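Drikix Folding Station: can it do your laundry yet?

Home > Household automation > Folding

Availability: trial households only
Page updated 2025-03-11

We get a lot of letters about folding. Floors people are happy with, dishes they can live with, but the pile of clean clothes on the bed seems to wear on everyone, and at least once a week somebody writes to ask when they can hand it over to a machine for good. The short answer is that you can hand over part of it. The longer answer takes up the rest of this page, and we hope you'll read it before you put your name down for a trial.

The Drikix Folding Station is a two-armed unit on a rolling base, with a pair of padded fingers at the end of each arm. It works beside a bed or a wide table and folds one garment at a time. Towels and pillowcases come out well. T-shirts come out well if they go in right side out. Pants are where things get interesting, and jeans most of all (so many seams, so much weight at the waistband, and one leg that always wants to lie across the other). 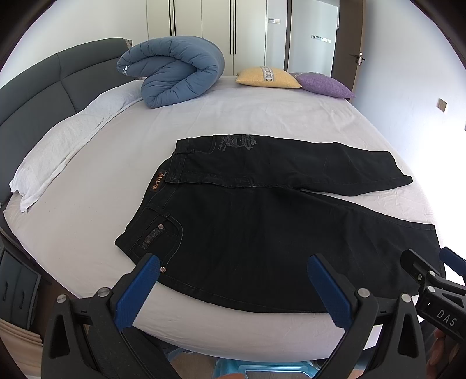 What it can and can't do today

Hand towels: yes, start to finish, 15 in a batch before you need to clear the stack.

T-shirts and pajamas: yes, though you may want to smooth the collars yourself.

Jeans: most of the time. The Station is good at finding a waistband and not so good at deciding which leg is on top. If it gets stuck it stops and chimes, and you can straighten the leg and press Continue.

Black or very dark clothes: slower. Dark cloth hides its own edges, and a crease can look a lot like a hem. Good room light helps more than any setting we could give you.

Fitted sheets: no. We have tried, we are still trying, and we would love to tell you something cheerier.

A fold takes 22 seconds for a towel and a good deal longer for pants. You will be faster by hand, at least for now, and we'd like you to know that going in. What our trial households tell us they enjoy is walking away and doing something else while the pile goes down.

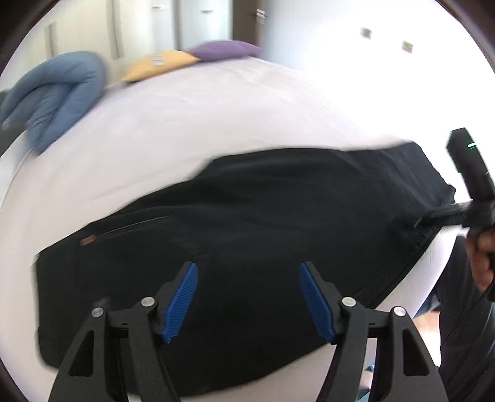

The finger pads are made for us by Fumard and lift out for washing in warm, soapy water. Replacements come in sets of 8. The base and lifting column are built by Pintér, the same people who make our floor stands, so if you already own one of those the casters and brake pedal will feel familiar.

Please keep fabric softener sprays away from the pads while the unit is running. Our service partner, Kemico, says a slippery film on the ridges is the usual cause of dropped corners, and a quick rinse puts it right.

In the box: Folding Station, one set of spare pads, power cord, printed guide

Trials: we have over 2,000 names on the list, and the next group starts in August. To join, use the form at the bottom of the Household automation page and tell us a little about what you wash most.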